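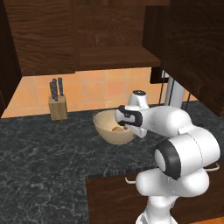 I promised myself I would write this up while my hands still remembered it, and then I let most of a month go by, so forgive me if a few of the details have gone soft. For anyone new here, I spend a good many of my evenings steering a robot arm around a simulated kitchen with a small hand controller, recording the motions so that a learning program can copy them later. The kitchen is called Gundora, the recording software is Tridari, and the project they both belong to is Stidthorpe, which pays me in thank-you emails and the occasional mug.

The task this spring has been the bowl. The arm comes over the counter, goes down to the little tan thing inside the bowl (the task sheet says "item," I say "bun"), picks it up and takes it somewhere else. You'd do it without looking up from a phone call! With a controller it took me 17 tries before I had one I was willing to save, and even that one has a wobble in it you could see from across the street.

My trouble was the rim. I kept coming in at a slant, the way I'd reach with my own arm, and one finger would catch the edge and send the bowl sliding off toward the paper towels. What helped was stopping above the bowl for a good long breath, getting the gripper pointed straight down, and only then lowering it. I also learned to switch over to the wrist view for the last bit, although it takes some getting used to. Everything leans when the wrist leans, and the first evening I had to look away from the screen a few times and drink some ginger tea.

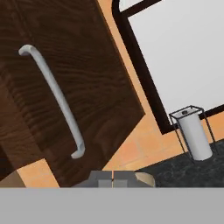

Wrist view, with the cabinet handle on one side and the paper towels on the other.

I've come to like that view, even so. You stop thinking about where the elbow is and think about the two fingers and whatever is in front of them, and the motion gets calmer. Then you go back to the outside view and find you've folded the arm up like a lawn chair, and you start over.

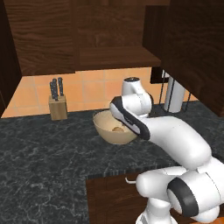

Written by the keeper of this blog, evening robot driver and retired piano teacher

I do think the piano helps a little. I spent years telling children to play slowly enough that they never had to stop, and it's the same advice here. If I hesitate halfway down, the hesitation goes into the recording, and the program has no way of knowing I was only scratching my nose.

The goal for the bowl task is 500 saved runs among all of us, and my own share is eight an evening, after which my thumbs get careless. Next on the list is the cabinet door, and I've already had a practice go at pulling the handle. I let go too early. I'll try again tomorrow after supper, with the controller charged this time.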